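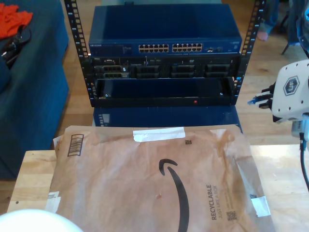

2025-01-21

Cable insertion, Jellano arm, still not trusting the numbers.

Overnight log says 1,529 attempts since the last reset and a success rate I would love to believe. Went through the force traces for the last 30 and two of the "successes" never show the click. Force ramps up, flattens, the fingers open, script writes PASS. No little drop at the end where the latch goes over. So the plug was sitting in the mouth of the port, or on the lip of it, and we called that a win.

The check in the script is position only. If the tool tip gets within 2 mm of the target depth, it passes. Fine when the plug is held where we think it is held. When the plug slides back in the fingers, the tip gets to depth and the plug doesn't. I said this in April and the answer was that the new finger pads would fix the slip. Pads are on. Slip is still there.

The fault that started all this: third run of the morning, protective stop on the approach to the switch. Yensuk controller reported a joint 5 torque limit. The Drarisstead people say that code nearly always means a bad payload setting. Maybe. Payload was entered before the gripper swap and I can't find any record of it being changed after. But a wrong payload should be wrong on every run, and this one stopped once and then did three clean approaches with nothing touched. I don't like a fault that goes away by itself.

Other suspect is the cable hanging off the wrist. It swings, and if it snags on the table edge the arm feels it as load. Pulled on it by hand with the arm in hold and got a torque bump of the same general shape as the one in the log. Same shape, smaller. Not proof.

Did today:
- re-entered payload and center of mass for the current gripper
- slowed the final approach by half
- turned off auto-resume after a protective stop. Should never have been on. It clears the fault and carries on whether or not anybody is within reach.

Not done: latch check. Skorkutus vision module claims it can tell a seated plug from an unseated one. Would like to see that on a blue plug going into a dark port before I plan anything around it. A tug test is dumber and I'd believe it more. Pull back 5 N after insertion, if the plug moves it wasn't in.

Until the tug test is running, please don't quote the overnight rate to anyone. Marked the whole log as unverified. Link lights would also do it if the switch is powered and the far end is plugged into something, check whether we can read port status from the script.

Torque stop stays open. Want to see it happen again with the cable tied back.

Bench notebook, robot cell | Questions to the bench list | Back to top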